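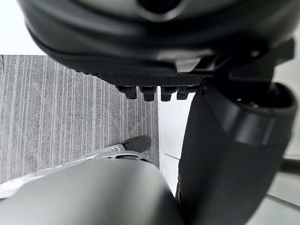 Points, coupons, and one very full pantry

Okay, I have been dying to write this one up! Some of you know I switched grocery stores in the fall, when the Lanen on our side of Irnuvine finally opened its doors, and I promised I'd report back on their rewards program once I'd been through a full cycle. Well, I just cashed in my first big batch of points and I am a very happy shopper.

The short version is that I earned 955 points and spent 906 of them in one trip. My total at the register before points was higher than I like to admit (coffee, you are not cheap anymore), and I walked out having paid for eggs, milk and a birthday card. The leftover 49 points are sitting in my account and they don't expire until June, so I have plenty of time to build them back up.

How the points add up

You get one point for every dollar, same as most places. The fun part is the bonus tags. They're the little orange ones on the shelf, and they change every other week. If you only buy what's on your list you'll pick up a few by accident, but if you look through the flyer first you can really rack them up. My best trip so far was 156 points on a cart that was mostly canned tomatoes, oatmeal and dish soap. I use all of that anyway! The tomatoes alone will get me through chili season and probably the one after it.

A few things I learned the slow way:

You have to load the bonus offers in the app before you check out. I missed two of them in my first month and the girl at the service desk was very sweet about it, but she couldn't add them afterward.

Paper coupons still work on top of the bonus tags. I did not expect that at all. I had a coupon for Standitz dish tabs, the tabs were already on sale, and they had an orange tag too. Three discounts on one bag - I did a little dance in the aisle.

Gift cards earn points, but only certain ones, and the list is taped up at the end of register four where you can hardly see it. Ask.

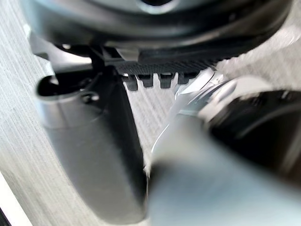
The 300 point question

You can start redeeming at 300 points, and I know a lot of people do it the minute they get there. I get it! It feels like free money. But the reward chart gets better as you go up, so I held off. At the lowest level you're getting a few dollars off, and at the top level it's closer to a free cart of basics. If your budget is tight this month, use them now and don't feel bad for a second. If you can wait, wait.

Toshio Aoki left a comment on my last post asking if the points can be shared between two people in the same house. Yes, they can, Toshio! Both of you make your own account, then one of you goes under Settings and then Household and types in the other person's phone number. It took a day to show up for us. My husband now earns points every time he runs out for chips, so thank you for the nudge to look into that.
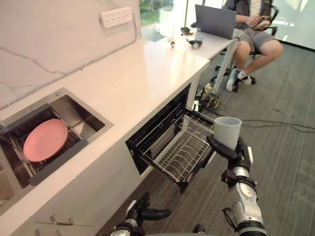

Kitchen duty, dishwasher open and cup in hand.

Now for the part I was less thrilled about. The produce tags hardly ever carry a bonus, and the store brand cereal isn't as good as the one I used to get (the raisins are like gravel). I still go over to Wada for fruit and rice. Their prices on rice beat everybody and the oranges this winter have been amazing. So I'm doing two stores, one big trip and one small one, and that seems to be the right mix for us.

I also went over budget in week three because I was chasing tags. I bought four jars of olives. We don't eat that many olives! If you're new to this, write your list first, then check the flyer, and leave the rest on the shelf.
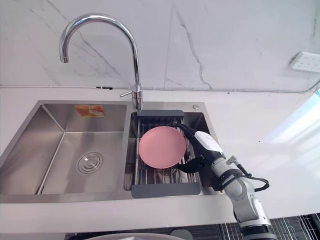 What I'm watching for next

The new flyer has laundry stuff on it, the big bottles, and I have two coupons that should stack. There's also supposed to be a double points weekend coming up, but I haven't seen the dates yet. I'll put them in the comments as soon as I do.

If you've got a Lanen near you, tell me what your bonus tags look like! I've heard they're different from store to store and I'm so curious. And if anyone has a good recipe that uses a LOT of olives, please send it my way.

Posted 7 Mar 2022 in Groceries, Rewards Programs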